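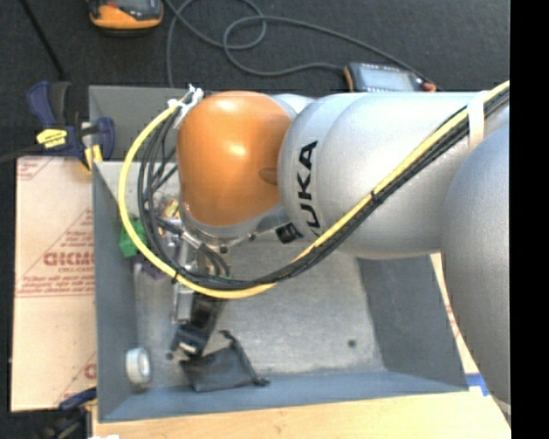 Figure 2. Overhead arm and open gray metal bin.

3 What we asked people about their coffee breaks

I'll admit I went into this part of the study expecting to be bored. Breaks are breaks, right? But when I sat down with the diaries from Dirnurstead and Gorora, the two sites that sent theirs back complete, the break pages were the ones I kept rereading (some of them twice on the same evening!).

We handed out 2000 diaries in July and got 931 back, and I was thrilled with that. Each one had a page per shift where people wrote down when they stopped, who they sat with and what they talked about. I coded the talk myself, using the Gerlach scheme with one change - I split "family" into kids and everyone else, as the old category was swallowing half the entries.

At Dirnurstead people took one long break and mostly sat with their own crew. Gorora had 3 short ones, spread over the shift, and the tables there were a real mix of packers, drivers and office staff. The Gorora diaries also had far more shop talk in them, which surprised me. I'd guessed that sitting with strangers would push everybody toward the weather and last night's game.

Zalthorpe is the odd one out. Its canteen was being repainted, so people ate in their cars or on the loading dock, and lots of them left the "who with" line blank. I've kept those diaries in the totals but left them out of the seating comparison in Section 4.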